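I gave up coffee after noon in March, and I have been sleeping like a teenager ever since

Okay, so not entirely like a teenager. I still wake up when the neighbor's dog decides the recycling truck is a personal insult. But I'm down to one bad night every couple of weeks, and a year ago I would have paid real money for that.

Some background for the newer readers. I work from home, my kitchen is eleven steps from my desk, and the coffee maker is on the way to everything. It's a Tellow, the squat one with the timer, and I love it more than is reasonable. My old routine was a cup when I got up, a cup when I sat down to work, another after lunch, and then a sneaky one at 4 p.m. that I told myself didn't count because it was mostly milk. Then I'd lie in bed at 1 a.m. composing replies to emails from last spring and wondering what was wrong with me.

My doctor asked how much I was drinking and I said "a few cups." She asked how big the cups were. I went home and filled my favorite mug from a measuring jug and it holds 512 milliliters. Five hundred and twelve! So "a few cups" was more like a small bucket.

The first week was rough, I won't lie. I had the headache everybody warns you about, right behind the eyes, and I was snippy with people who didn't deserve it. I tried swapping the afternoon coffee for plain hot water with lemon and it made me sad. Then I tried decaf, which was fine, but drinking it just made me want the other thing. By day 5 I was standing in the kitchen eating dry cereal out of the box to give my hands a job.

What did it in the end was barley tea. There's a little grocery called Chiba two bus stops from me, and I'd only ever gone in for noodles. They keep the roasted barley stuff on the bottom shelf in big floppy bags and it costs next to nothing. It's toasty and a bit bitter and it smells like the bottom of a good loaf of bread. No caffeine at all. I make a pot after lunch and it takes me right through to dinner, hot in the cold months and out of the fridge the rest of the time.

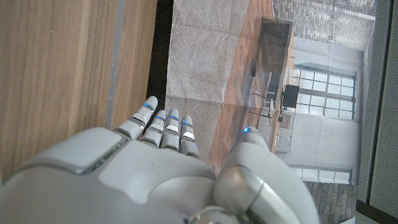
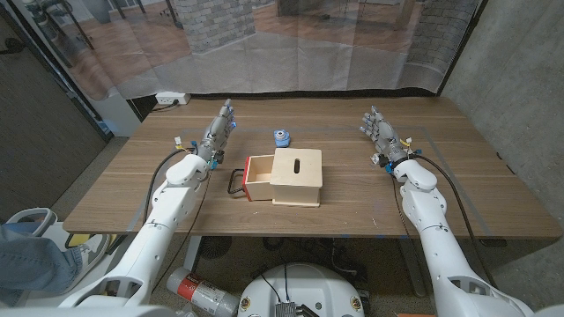
Photos: Jimow

The other thing I changed was going outside at the time I used to have the 4 p.m. cup. It's not exercise, please don't picture me jogging. I walk down to the canal, look at whatever the ducks are up to, and come back past the bakery if I'm feeling weak. Twenty minutes, maybe. I used to think the slump in the afternoon was my body asking for coffee, and I think now it mostly wanted to stand up and look at something farther away than a screen.

I did keep a sleep log for a while, in a paper notebook, with a pencil tied to it so I couldn't lose the pencil (I lost the whole notebook for three days instead). I wrote down when I turned the light off and how I felt in the morning on a scale I made up, from "human" to "soup." There was a lot of soup in the beginning. Somewhere in the third week I got four humans in a row and I was so pleased I told the person at the pharmacy.

A few of you asked about the mattress, and yes, I did also look at mattresses. I lay on a Hulier in a showroom for much too long while a very patient salesperson pretended to tidy pillows. It was lovely. It was also 800 dollars more than I wanted to spend, so I went home and flipped my old one, which I had apparently never done, and it's noticeably better on the new side. I feel a bit silly about that one.

Things I haven't fixed: I still look at my phone in bed. I know, I know. I bought an alarm clock so the phone could live in the hall, and now I have an alarm clock and a phone next to the bed. The clock ticks, too, so it's been moved inside a sock drawer, where it goes off every morning sounding like it's been kidnapped.

And I do still have the morning coffee -- two of them on a bad day -- and I enjoy it about ten times more now that it's got some competition. I've started buying slightly nicer beans with what I save on the rest.

If you want to try the barley tea, don't boil it to death the way I did with my first pot. Ten minutes at a simmer is plenty, then fish the bag out. My second pot sat overnight with the bag still in and it tasted like a campfire, though I did drink it.

Next time I'll tell you about the curtains. I've hemmed one of them so far.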